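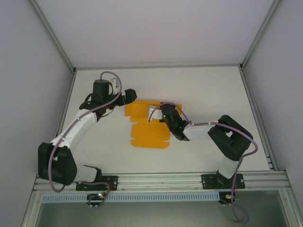 ## 4. Mounting and first alignment

Applies to the Perard two-arm bench kit, enclosed version. Complete Section 3 (enclosure assembly) before starting. Keep the mains supply isolated at the wall until step 7.

### 4.1 Fitting the arms

1. Check that the front rail is level across its full length. Correct at the enclosure feet, not with shims under the mounting plates.
2. Place the left arm and its black mounting plate on the rail. Insert the plate bolts and tighten by hand only.
3. Repeat for the right arm. Set the plate centres to the dimension on the label supplied with your rail.
4. Tighten the bolts on each plate in a diagonal pattern, then go over them a second time.
5. Fix one control board beneath each base. The boards are not interchangeable. Part number 866-L goes on the left and 866-R on the right.
6. Run each arm cable along the links and down past the base to its own board. Leave enough slack at the elbow for full travel. Do not tie the cable across a joint.
7. Restore power and switch on the left arm, then the right. Wait 22 seconds after each for the joints to report.

**Caution:** The arms hold position only while powered. Support the upper link by hand before switching off, or it will drop onto the tabletop.

**Note:** Units shipped before February have a shorter right-hand cable. Order the extension from Dhillon if the elbow cannot reach its outer limit.

### 4.2 Meeting-point check

This check confirms that both arms share the same centre line. Clear the tabletop first.

1. Select *Align* on the Urnia controller and set speed to 5 per cent.
2. Jog both arms upward and inward until the grippers face each other.
3. Stop with a small gap remaining. The grippers must not touch.
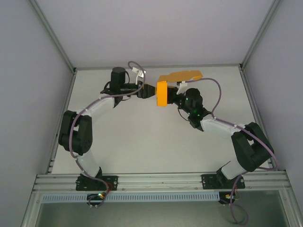

4. Compare the height of the two grippers from the front of the enclosure, at eye level. If one sits lower, adjust the shoulder offset on that arm in single increments.
5. Save the offsets to both boards. An offset saved to one board only will be discarded at the next restart.

**Caution:** Keep hands outside the enclosure while *Align* is active. The stop button halts both arms but does not release them.

### 4.3 Grip trial

Use a light object with no sharp edges. Avoid glass, liquids and anything heavier than the rated load in Appendix B.

1. Place the object on the tabletop between the arms, within reach of both.
2. Bring the left gripper to the object and close at the lowest force setting.
3. Hold the right arm back until the left grip is confirmed on the controller.
4. Repeat with the right arm leading.

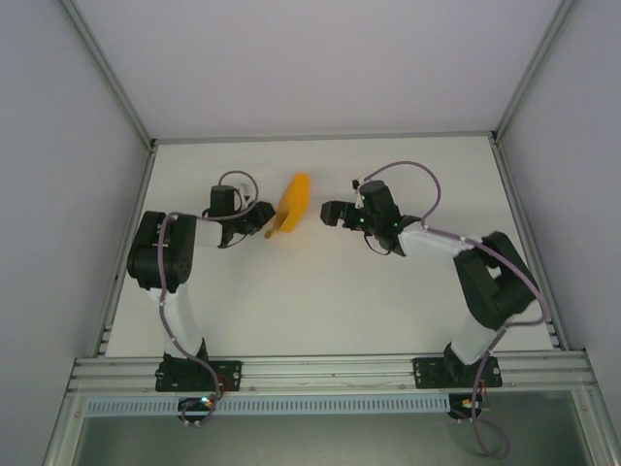
Approach distance matters more than grip force at this stage. Begin with one gripper close to the work and the other standing off. With a curved object, such as the yellow one between the arms, the left gripper is brought up close while a gap is kept on the right. Enter the standoff as a positive value; the controller rejects zero.

If the trial fails on the same side twice, repeat 4.2 before changing the force setting. For persistent faults, send the controller log to Shota Amano at the Brornesdale service desk and quote both board numbers.

*Revised March 2022*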